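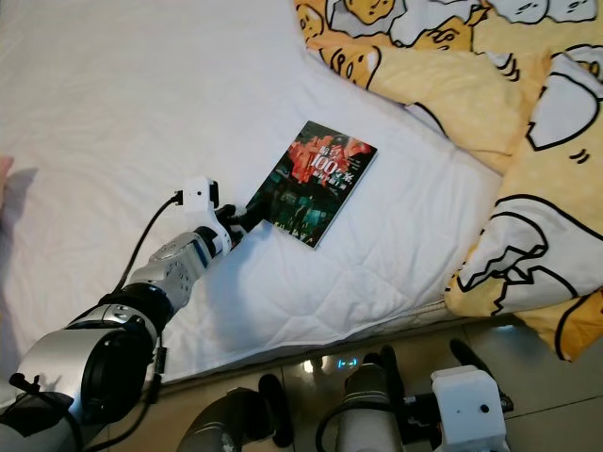
Left arm at the paperback, bedroom station, Onder open day.

Onder opened its demonstration apartment to buyers on 2024-06-04. I went for the Basico, a two-arm home kit the company plans to ship in September. List price is $2,298 without the base.

Ginette Chisholm ran the bedroom station. The task was to clear a book from the mattress. A flat paperback on a quilted protector is a hard pick: the cover sits low, the fabric gives under the fingers, and there is little edge to grip. The kit goes in at a corner of the cover. A small camera module is bracketed to the wrist, with its cable run outside the housing along the forearm. I would want that cable clipped down before using the arm near bedding.

Chisholm gave the time limit for one pick as 30 seconds, after which the arm backs off and waits for an operator. Two retries are allowed by default. Both values can be changed in the setup menu.

Carter Pelletier took questions on service. Fingers are a user-replaceable part. Joints go back to the MacPherson depot, and no loan unit is offered. He had no figures yet on finger wear, and the printed spec sheet leaves that row blank.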